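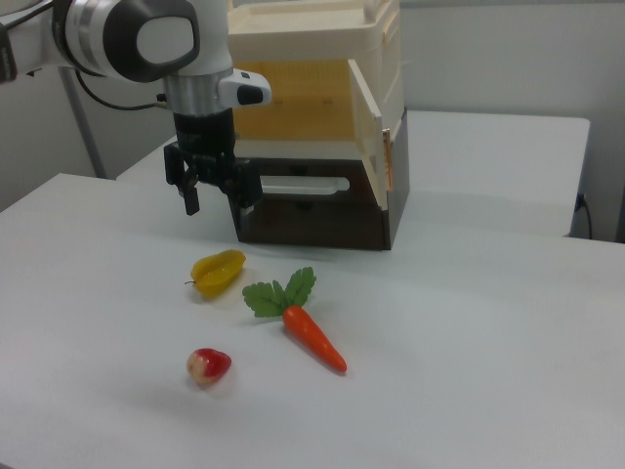 *Plastic starfruit and carrot wait on the table at Olszewski, with the gripper open above them.*

The sales sheet for the Dostach cell says it can be set up in an afternoon. Maiara Moura has been at it since Monday, and the arm still has opinions about where the table is.

Moura looks after the cell for Olszewski, a packing firm that wants to know if one arm can sort mixed produce into boxes. Before anyone trusts it with real fruit, it practices on toys. A plastic carrot doesn't bruise. It also doesn't leak, roll like a ripe pear or show up with mud on it, and I wondered all day how much a good score on plastic is worth.

"Some," Moura said. "Ask me again in September."

Most of her work is dull, and none of it is in the brochure. She checks the finger pads for wear, then closes the gripper on a gauge block. She runs a hand along the cable behind the wrist, feeling for a kink. If the block slips, she loosens 2 screws, shifts a finger by less than a hair and starts over. Then comes calibration, 40 touches on a printed grid, which she repeats whenever someone leans on the table. Someone always leans on the table.

The log had reached 2,295 grasps by the time I visited. Of those, 773 are marked as failures. Dalva Seixas, who manages the trial, prefers to talk about the last week, when things went better. Fair enough, but the last week was also when they stopped using the grapes.

I asked what happens if a finger breaks on a night shift. Seixas said the supplier, Wutis, keeps spares. Moura opened a drawer and showed me hers, filed down by hand because the stock ones came slightly too wide.

Doğukan Gökçe, who packs on the next line, timed himself against the arm during a break. He won easily while holding a coffee. Seixas pointed out that he goes home at five, and the arm doesn't. So far, though, neither does Moura. When I left at twenty past six she was wiping down the pads, getting ready to run the grid again.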